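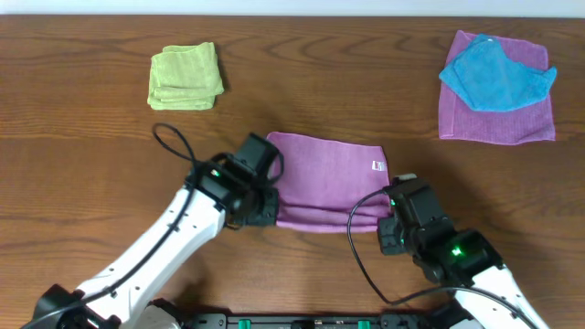
Can the Iden two-arm kit fold laundry on its own straight out of the box?
Only after you've taught it your own towels, and you pay for the teaching service on top of the kit.

memon_bench
Posted 21:14
That's the short version from the Nernier sales page, so I'm starting a thread before anyone in here parts with money. The kit gets you two arms, the rail and the software. The "skills" are a subscription at 28 a month. I've had mine since June and I'm not convinced.

tidyshed
Posted 21:32
What are you not convinced by? Mine folds hand towels all day.

memon_bench
Posted 21:40
All day at what speed, though? I left mine with a pile after tea and went to bed. By morning it had stopped halfway down with a "grasp lost" message. Support told me to improve the lighting. I'd already bought a lamp because support told me to improve the lighting.

greycardigan
Posted 21:58
I'm with memon. Look at the towels people use with these things. Plain bright colours, nice tidy table. Give it a patterned tea towel on a patterned cloth and see how you get on.

tidyshed
Posted 22:05
Bit unfair. There's plenty of wavy grain on that table and it's got hold of the purple one by both sides. Small towels are what it's sold for. You wouldn't moan that a toaster can't do a roast.

greycardigan
Posted 22:11
I would if the toaster advert said "handles your whole household wash". Word for word from the Nernier page. Go and read it.

Litudcombe_Les
Posted 22:47
We trialled one at the Litudcombe guest house for the hand towels. The green square at the back there is the standard I'd accept on a guest's bed, a bit soft at the edges but fine. The blue one, not a chance. Ours gave us both sorts. Over the trial it did 243 towels and my sister refolded the ones she didn't like, which was a fair few.

memon_bench
Posted 22:53
Did you get the teaching service included?

Litudcombe_Les
Posted 23:02
For the trial, yes. After that they wanted the full rate, plus 5 for every new item type. A bath towel is a new item type. So is a flannel. I sent it back.

tidyshed
Posted 23:10
You can teach it yourself for nothing, you know. Takes an evening. The manual's poor on it but the steps are all there in section 2.

greycardigan
Posted 23:16
An evening per towel size, to save a job I do in front of the telly.

memon_bench
Posted 23:24
I'll have a go at section 2 before I cancel. One more thing for anyone setting up: watch the cable on the right arm. Mine caught the edge of a towel and dragged it off the table. Does anyone clip theirs down?

tidyshed
Posted 23:31
Velcro strap round the white part, leave some slack at the wrist. Don't pull it tight or it moans about the joint.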